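I fold laundry in the evening, usually with the radio on, and I used to do it badly. Then my neighbor Quyên La (she raised three boys, so she's seen some T-shirts!) showed me that most of it comes down to how you pick the thing up.

Big thin pieces first. Find two corners on the same long side, pinch them, and lift high before you do anything else. Let the middle sag, it's fine. Then pull your corners apart till the top edge goes straight, and give it a little shake if the bottom has flipped up on itself. 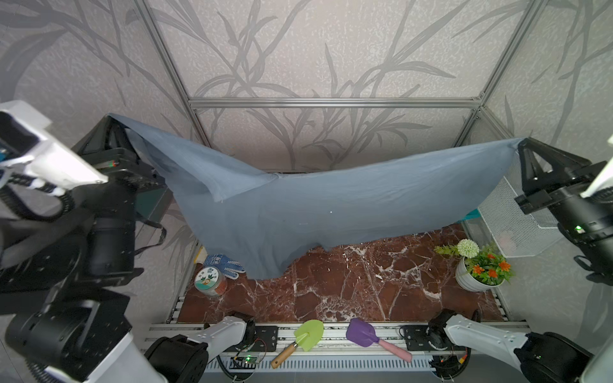 Corners up first, and let the rest droop.

Shirts get laid down flat. I go collar away from me, hem toward me, and smooth from the middle out with my palms. Dark ones show every crease, so I take an extra minute on those. Sleeves in, sides in, then up from the hem in thirds. Erdal Akyol wrote in to say he rolls his instead and fits 9 in one drawer, and good for him, but mine come out looking like sausages.

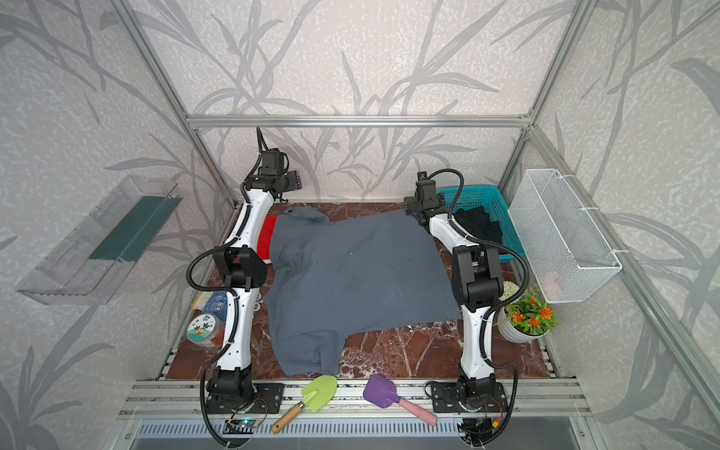

Dark shirt laid out, collar at the back.

Oh, and keep a basket within reach! I like the mesh kind. Socks can wait till tomorrow, mine always do.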